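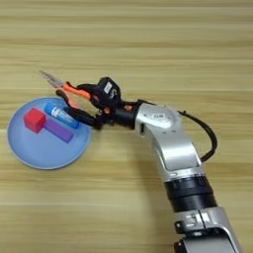 Flokura opens orders for Clevau tabletop handling kit

Flokura has opened orders for Clevau, a tabletop kit that lets small labs and training rooms set up a robot arm to handle light, mixed items. Deliveries begin in January.

Clevau is sold as an add-on for customers who already own an arm. The box holds a two-finger gripper, a sensor module that sits on top of it, a set of practice objects and a license for Ostis, the company's task software. Flokura says a first task can be set up in almost 37 minutes by a person who has never programmed a robot.

"Most of our customers don't move one part all day," said Fadi Chidiac, product lead at Flokura. "They have a tube, then a block, then something that came in the mail. They want to change the job before lunch and change it back afterward."

Tasks are taught by guiding the arm through the motion by hand. Ostis stores each one as a short list of steps that can be edited on a laptop – grip width, approach height and speed are all on one screen. The release includes 32 ready-made tasks, most of them for picking items up from a plate or tray and setting them down again.
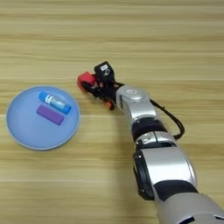
The arm beside a plate holding a purple block and a blue-and-white stick.

The kit was tried out over the past year with Mahasneh, a contract testing lab that handles small sample batches. Its staff asked for a slower default speed and a way to pause a task without losing the current step. Both are in the shipping version. A request for left-handed menu layouts is still open and is planned for a later update.

Clevau comes in two versions. The standard kit has 62 practice objects and one software license. The classroom kit adds a second set of gripper fingers, printed lesson sheets and licenses for a full group. Both carry a 2-year warranty on the gripper and sensor module. Fingers are treated as wear parts and can be ordered separately.

Flokura will hold an online demonstration on Wednesday at 10 a.m., with time for questions at the end. Registration is free through the company's website, where a list of supported arms is also posted. Pricing is available from the sales office on request.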